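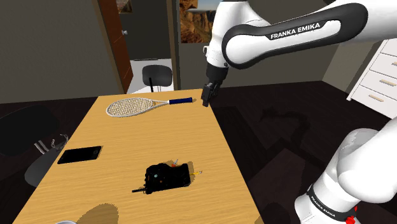 Imogen Tallack
Second-year student, Sport and Community Studies
October

Search this site Search Go

Who gets to play? Tennis on the public courts at Radgate

I picked tennis for my project mainly because I'd played on the Radgate courts as a kid and wanted an excuse to go back. They were free then, you just turned up, and if someone was already on you sat on the bank and ate crisps until they'd finished. Now there's a gate with a keypad and you book through the Tumiteck app. My question was whether booking had changed who plays there.

I put a questionnaire through 400 doors on the Drarkton side of the park and got 54 back, which my tutor said was decent for paper (I'd been hoping for loads more!). I also spent a lot of evenings on that same bank with a flask, talking to anyone who'd stop.

The people who already played regularly love the booking. One woman told me she used to drive over after work, find both courts taken and drive home again cross. Now she has her Tuesday slot and she wouldn't go back for anything. Fair enough, I'd feel the same.

Teenagers were a different story. You have to be 16 to have your own account, so anyone younger needs a parent to book, and the parents I spoke to mostly didn't know that. A group of lads kicking a ball against the fence said they'd have a go at tennis if the gate was open. They did own rackets – old ones from somebody's garage, with strings like washing line – but they'd never been on the courts since the keypad went in.

Money came up less than I expected. The fee is small and people mostly grumbled about having to pay by card. Kit was the bigger worry, especially for families with more than one child wanting to play. The Zerouali Fund gave the park £1,000 last year for equipment, and there's a box of rackets to borrow, but it lives in the café and the café shuts at four. So it's no use at all after school in winter.

If I did this again I'd start in summer. By the time my form was approved the evenings were drawing in and I was mostly interviewing dog walkers. I'd also ask people's ages in bands, as quite a few left that box blank and it made my chart look very gappy.

My main suggestion is an open hour after school with the gate unlocked and the racket box outside. I've sent it to the parks office and I'm waiting to hear back.

Share 16 Comments 4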